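Jorkach Journal > Makers and Menders > Interviews

We use cookies to remember your settings and count our visits. Accept / Manage choices

The box lady of Ulter Street

Give her a cereal packet and she'll tell you which factory it came from, or at least have a very good guess. Give her ten minutes with it and she'll have it flat, sorted and ready to become something else. I went to meet the woman behind the Ulter Street cardboard table one wet morning in November, and I came home with glue on my sleeve and a lot of new opinions about flaps.

She'd rather not have her name in print ("everyone round here calls me the box lady anyway, so you may as well") but she was happy to talk about everything else, and did, for the best part of three hours. The kettle went on twice.

It all began with a house move. "I had 36 boxes in the hall and I couldn't face the tip," she told me. "So I sat on the bottom stair with a butter knife and started taking them to bits. And I loved it! I know how that sounds. But somebody had to work out how every one of those things folds up out of a single flat sheet, and when you take it apart you're following them backwards."

That was four years ago. These days people drop off their packaging on Ulter Street and she turns the best of it into drawer dividers, seed trays, gift boxes and, lately, a whole run of model shops for the primary school on Molefe Road. The shops are wonderful. There's a baker's with a striped awning cut from a tea box, and a greengrocer's whose crates are made out of the ends of matchboxes.

She keeps a tally in a red notebook, the only bit of record-keeping she'll admit to. Last year's total was 2,167 packages. "I was aiming for two thousand, so I was very pleased with myself. I had a cream cake."

I'd assumed that all cardboard was more or less the same. She looked at me with real pity. There's corrugated, she explained, which is your parcel box with the wavy layer in the middle, and there's folding boxboard, the thinner stuff that holds your toothpaste and your teabags. The two behave quite differently. Corrugated has a grain and will only bend neatly along it. Boxboard will crease whichever way you ask, provided you score it first, but it tears in layers if you hurry.

"The tearing used to upset me," she said. "You'd get a lovely big panel and then rip the face off it right at the last glue spot. Now I slide the knife in flat, keep it moving, and stop when it stops. If it won't come, I leave it and do another one. Mostly it's the cheap boxes with the strong glue, which seems the wrong way round to me."

Her favourites are small cartons with tuck-in ends. They open out into a shape like a cross with ears, and she has pinned dozens of them to the landing wall, plain side out, so that you can see only the outlines. It's a beautiful wall. I'd honestly have one at home. A friend who runs the framing shop at Gitlow wants to put some of them under glass, and she's thinking it over, though she worries about the sun getting at them.

I asked whether she ever throws anything away. Of course she does. Anything greasy goes, anything that smells of washing powder goes ("it gets into everything, you'll never get it out of the cupboard"), and so does anything with a plastic window that won't peel off. Torn flaps she keeps, because they can be cut down for hinges and corner braces. A heap of scraps that looks like rubbish to you and me is, she says, a week of corners.

She's less sentimental about her kit. The butter knife is still in service, along with a steel ruler, a dried-up biro for scoring and a pot of PVA bought in a 100-ounce tub that she regrets every time she has to lift it. She has no time for craft gadgets. What she does care about is the table.

"Get one that folds, and get one you don't mind spoiling," she said. "I had a nice oak one to begin with and I spent the whole time fussing over it with newspaper. Square is best. You can work from any side and your pile never ends up out of reach."
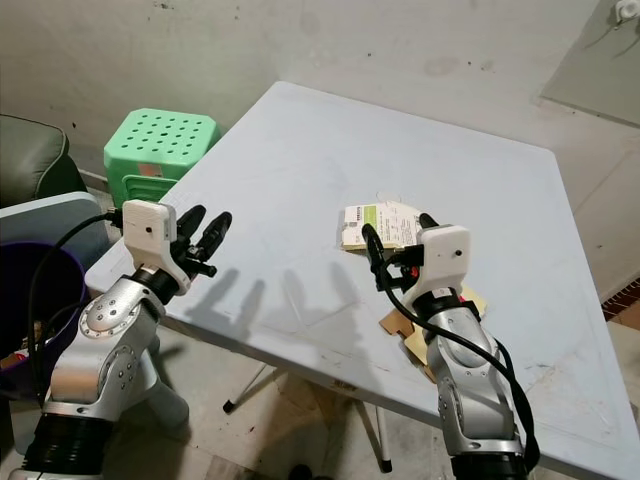
The pile matters too, it seems. She likes the tan pieces heaped together within easy reach and the printed packs dealt with one at a time, so the colours don't all start shouting at once. A pale surface helps her to spot stray bits of board before they stick to something. Scuffs and marks don't bother her in the least - she says a table with no marks on it belongs to someone who hasn't started yet.

We had a go together, naturally. I was given a teabag box and told to find the seam. I found it, got the knife under, went too fast and took off a strip of print as long as my thumb. She was very nice about it. My second attempt came away in one piece and I was so proud that I asked to keep it. It's on the fridge.

Next on her list is a street of 12 more shops, with a cinema at one end, and she's hoping to have a Saturday-morning-pictures poster in every frame outside it. After that she'd like to try a lighthouse, which means learning to make board curve without cracking. She's been practising with steam from the kettle and roughly half of them have gone soggy. She showed me one of the others, a smooth cream tube no taller than an egg cup, and turned it round and round in her fingers while she talked.

If you have small cartons to spare, she'll take them flat or made up, but please, no pizza boxes.

247 shares | 36 comments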